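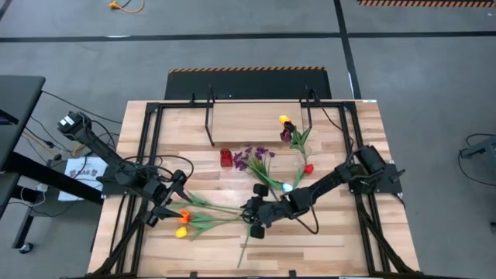 Rosalía Ibarra took the job of clearing out her aunt's house in March, when the rest of the family said they were busy. It was a narrow house on Burnel Street with 7 rooms and a cellar that smelled of coal. She gave herself five days.

On the first morning she filled two trash bags with old calendars. Her aunt had written the weather in every square. "Wind." "Wind again." "Finbarr came."

Rosalía didn't know who Finbarr was. She put that calendar on the stairs and went on with the next drawer.
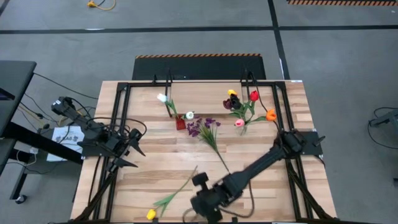
The drawer was full of bus tickets, all for the 211, held together with a hair elastic. The 211 went to Conano and back. As far as she knew, her aunt had hated Conano. She had said so at two weddings.

At four o'clock a man knocked at the back door. He was tall, nearly eighty, and he had a cake tin under his arm.

"I'm Finbarr Keane," he said. "This is hers. I should have brought it back."

"Do you live in Conano?"

"I did. I moved in with my son last fall."

She let him in and put the kettle on. He took the chair by the stove without asking which one to take. She showed him the calendar, and he read it with his glasses pushed up on his forehead.

"She's got it wrong," he said. "There was no wind that day." 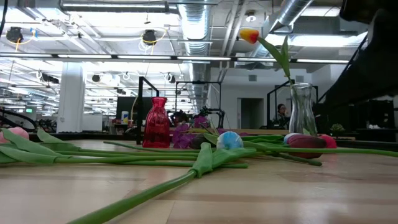
The Second Day

Rosalía started on the cellar at eight. The cake tin was on the kitchen table, and she had put the tickets in it. At noon her brother called to ask whether the place was nearly empty, and she told him it would take longer than she had thought.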